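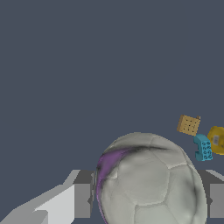 My under-nines lost the last game of the season by a margin I've promised their parents not to print, and on the drive home my daughter asked if we could do it all again next week. That's the trouble with coaching kids' soccer. You sign up in May as a favour, and by spring you own 20 bibs, a whistle and a boot full of other people's shin pads.

I never played as a kid. I grew up in a netball house, where soccer was a thing that happened on telly at three in the morning when Dad couldn't sleep. So when the club rang to say the Banska Park juniors would fold without a coach, I said I'd hold the fort for a fortnight. Five years later I'm still holding it (and I still have to look up the goal kick rule, please don't tell the under-tens).

The person who talked me round was Wen-hsiung Chiang, who had the older group on the next pitch over. His whole philosophy was that small children need more touches of the ball and far fewer speeches. I'd prepared a speech. It had a bit about teamwork in it. I got as far as "Right, everybody" before two of them were up the fence and one was crying about a bee.

After that I did it his way. We play three against three on tiny pitches, with no queues and no laps. If a kid wants to dribble the wrong direction for a while, off they go. Wen-hsiung reckons they'll find the goal eventually, and mostly they do, though one of mine spent all of last winter finding ours.

What I hadn't bargained for was the money. Rego at our club went up to $333 this year, before boots, and boots last about as long as a carton of milk. We lost two families over it. So we started a swap table beside the canteen, and it's become my favourite part of the whole show. You bring what your kid's outgrown, you take what fits, no names in a book. By the end of the first month we had 35 pairs going round, some of them on their third owner, and a goalie jersey that would have fitted a fridge.

The other thing is the ground itself. Banska Park shares its oval with the cricket, and the changeover is a bit of a war every year – I've seen grown adults argue over a roller. This summer the council wants to put in lights, which would mean the girls' teams could finally train after work hours instead of squeezing in at four o'clock while half the parents are stuck on the freeway. There's a petition. It needs 1,000 signatures, and Tùng Tăng from the under-fourteens has been standing outside the bakery with a clipboard and a very persuasive toddler.

Submissions close on 2nd December, and I'll be bringing a sausage roll down to whoever's on clipboard duty. Then I'm washing the bibs, which have been in the boot since the semi-final and which my husband has started calling the compost.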